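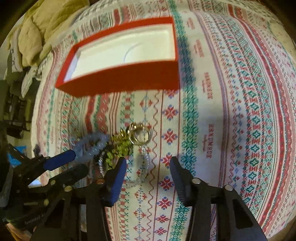
Can a watch box hold beaded bracelets without them tangling?

Posted by Ovside, 12/1/18

I keep seeing the tip that any old watch box makes a good bracelet case. I have my doubts. Mine is red cardboard with a white insert, and the insert has one shallow groove, so one thing gets a proper spot and everything else goes in a heap. I've got bead strands, thin seed-bead bracelets with charms, and a keychain I don't want scratching them. Proper jewelry cases are 50 dollars at the place near me and I'm not convinced those work either. Does anyone do this and still like it after a month?
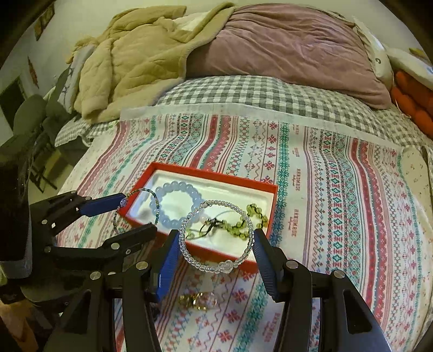
Green strand and pale blue bracelet in the box, black cord already in with the green beads.

Banier
526 posts

It works fine, I use one. Just lay them flat.

Engelbrecht
311 posts

"Just lay them flat" is fine until you pick the box up. I tried it in August and had a knot by the time I got it to the dresser.

The cord is your trouble. Take it out and keep it somewhere else. Same for the keychain, metal doesn't belong in with beads. Then close each seed-bead bracelet if it has a clasp and put it in its own little zip bag. I got 13 bags out of one craft store pack and still have a few left. The thick round beads can go in loose, they hardly ever catch on anything.

I wouldn't hang the thin one over the rim either. Cardboard edges get soft, and the lid may not shut over it. Skip the 50 dollar case until you've tried the bags.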